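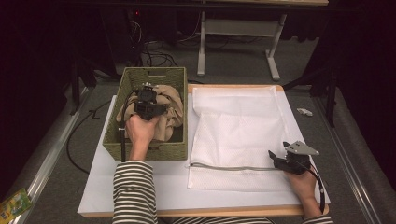
Section 7. Covers and small textiles: folding and storage

Most covers handled under this guide are removable zippered covers in a light woven fabric, and they go into storage folded, with the zipper closed. Folding is done on a flat, rigid surface with a clear border. A white board with a light wooden edge laid on the carpet is enough, with the basket on the left half and the cover spread out on the right half. The white cloth with the faint dotted pattern already has a fold line across its upper portion. Where a cover has a line like that, fold along it again and do not make a new one next to it.

This section applies to the Nolimum cushion and mattress-pad covers in the small and medium sizes. For the large size, see Section 9. For fitted covers with elastic corners, see the separate Stedov leaflet.

7.1 Before you start

You will need:
The folding board
One basket for cloths waiting to be folded
A soft dry cloth
Storage labels (part no. 204)

Note: Covers must be fully dry. A cover that feels cool along the zipper tape is still damp and should go back on the rack.

Caution: Do not fold on a bare table edge or on the floor itself. Carpet fibers cling to the weave and are hard to pick out.

7.2 Laying out the cover

1. Wipe the board with the dry cloth.
2. Put the basket on the left. Left-handed users may reverse the layout.
3. Take one item out of the basket at a time. Lift from the top of the heap and do not pull from underneath.
4. Lay the cover on the right half of the board with the zipper side up.
5. Smooth from the middle out to the corners with the flat of the hand.
6. If the cover has a loose inner sheet, straighten that first, then bring the cover down over it.

7.3 Closing the zipper

1. Find the slider. On Nolimum covers it parks at the end nearest the care label.
2. Check that no fabric or tape is lying across the teeth.
3. Hold the end of the zipper down with one hand.
4. Draw the slider along in one steady pull, keeping it level with the cover.
5. Stop 3 cm short of the end, press the two panels together, and finish the pull.
6. Tuck the pull tab under the fabric flap, if there is one.

Caution: If the slider stops, do not force it. Back it up a short way, free the fabric, and try again. A forced slider spreads, and the teeth will then open behind it.

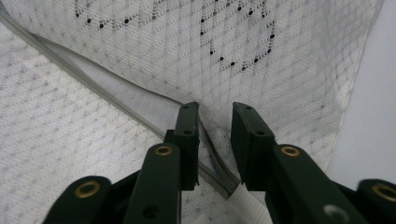
Can I fold a cover with the zipper open if I plan to use it again the same day?

Leave it flat in that case. An open zipper bends at the fold and can take a kink, and the kink makes the slider catch the next time the cover is put on.

7.4 Folding

1. Turn the cover over so the zipper lies against the board.
2. Fold the top third down along the existing line.
3. Fold the bottom third up over it. The zipper should run along the fold or parallel to it, never across it.
4. Press lightly. Do not iron the folded stack.
5. Fold once more, side to side, for the small size. The medium size stays in thirds.
6. Slide the folded cover off the board onto the shelf or into its bag.

Note: With a diagonal zipper layout, where the cover has twisted while being spread, go back to 7.2 and start over from step 4. Correcting it after the first fold leaves a ridge.

7.5 Cloths

Plain cloths can be folded on the same board after the covers are finished. Shake each one out, fold in half twice, and stack with the folded edges facing the same way. Cloths that are stained or frayed go to the Urquhart rag bag and are not returned to the basket.

7.6 Labels and shelving

1. Write the size and the date of folding on the label.
2. Place the label inside the last fold with the top edge showing.
3. Stack no more than 26 cm high. Taller stacks press the lower zippers into the fabric.
4. Keep white covers on a separate shelf from colored ones.

Covers stored in Fikix bags should be taken out and refolded every January. Fold them on the same lines unless the crease has started to yellow, in which case wash the cover before refolding.

Section revised 27 April 2026 by Dougal MacLeish. Changes: step 5 in 7.3 added; stack height in 7.6 lowered.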